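Pramwood Opens Repair Counter and Spare Parts Store in Plornitz

Washing machine owners can order parts for older models from July

PLORNITZ – Pramwood, the household appliance repair company, will open a walk-in repair counter in Plornitz this July. The counter will take in small appliances and sell spare parts for washing machines, dryers and dishwashers. 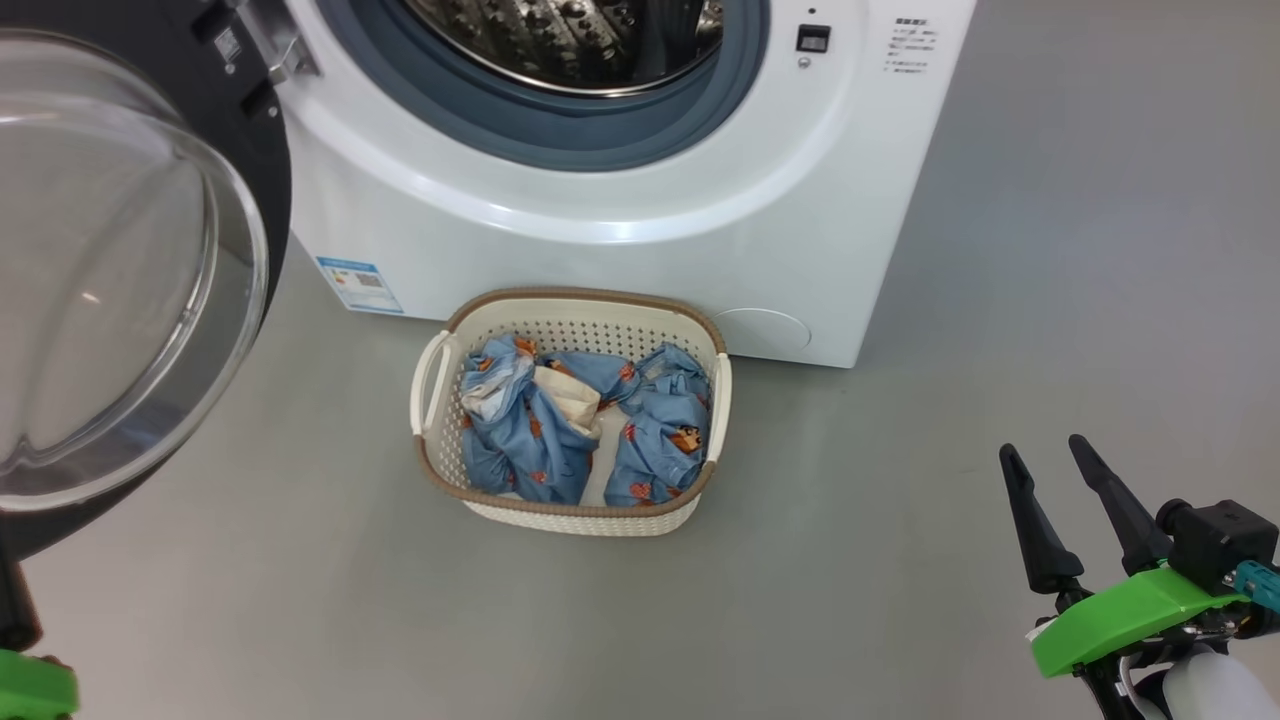
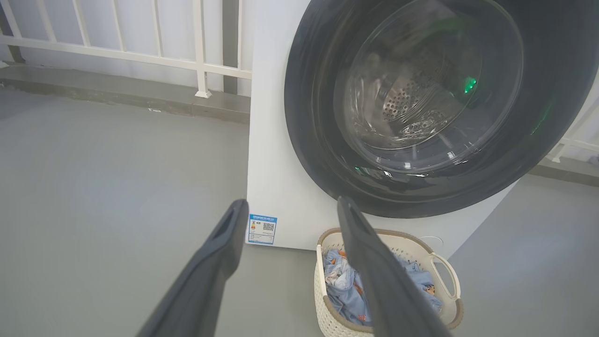 Front-loading washing machines are covered by the new parts service.

By the Pramwood Press Office

The Plornitz counter is the company's fourth, after two in Zuvberg and one in Riihimäki. It will be open Monday through Saturday, with late hours on Thursday.

Pramwood was founded in 1947 as a radio and motor repair shop and moved into laundry appliances in the following decade. It now employs 70 people, 4 of whom will work in Plornitz.

Customers can bring in a worn part or give the model number from the machine's rating plate. Door gaskets, drain pumps, hoses and belts will be kept in stock. Other parts will be ordered from the Zuvberg warehouse and can be picked up at the counter or mailed to the customer's home.

Home visits for large appliances will continue as before and can be booked by phone or at the counter. The visit fee is taken off the bill if the customer goes ahead with the repair.

The company has signed a lease on the Plornitz building that runs to 2071. A second room – now used for storage – will be turned into a workshop for evening classes on basic appliance care. Class dates will be posted at all counters after the opening.

Media contact: Pramwood Press Office, Zuvberg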